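Speaker notes – "Sleeping Badly in Nice Places"
Thursday, November 3, 2022
14 shares | 3 comments

Slide 1 – Hello

Wait for people to sit down. Say hi, say thanks for having me, mention the coffee (it was good!). Then ask for a show of hands: who slept well last night? There will be a few smug ones. Let them enjoy it.

Slide 2 – Every bed looks fine until 3 a.m.

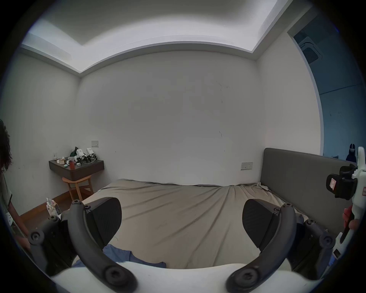
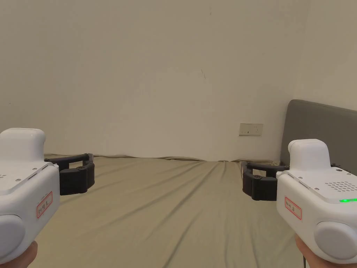 Slide 3 – How I got into this

I ran a little guesthouse in Gurow for eight years. Eight rooms, one very loud boiler. I read every guest card people left us, all 1,807 of them, and the word that came up more than any other was "noise." Breakfast got maybe a line or two. The view got less than that, and I was so proud of that view.

Tell the boiler story here if the room feels friendly. If they look tired, skip it and go straight to curtains.

Slide 4 – Light

The streetlamp problem. Guests in the front rooms were waking up at five and blaming the mattress, so I bought new mattresses (ouch) and they still woke up at five. Then I hung thick curtains from Korkine – lined, long enough to touch the floor – and the complaints pretty much dried up. I should have started there.

Ask: what wakes you up at home? Take two answers, no more. Last time this ate ten minutes.

Slide 5 – Heat

Most of us keep the bedroom too warm. I did it to my guests for years, thinking I was being kind. Turn the heat down before bed and leave an extra blanket on the chair. People love having a blanket they can decide about. In January I put out two.

Slide 6 – Noise

Felt pads on chair legs, a rubber strip under the door, and please oil the hinges. I priced a fancy Jurkix door once and then did the whole upstairs with strips for a lot less. Mention Vương, the tea shop on our corner – they moved their bottle pickup to the afternoon when I asked. Just asking works more often than you'd think!

Slide 7 – Homework

Tonight, lie down in your guest room with the lights off for 20 minutes. Bring a notepad. Write down whatever bugs you and fix the cheapest one first.

Questions. The handouts are on the table by the door.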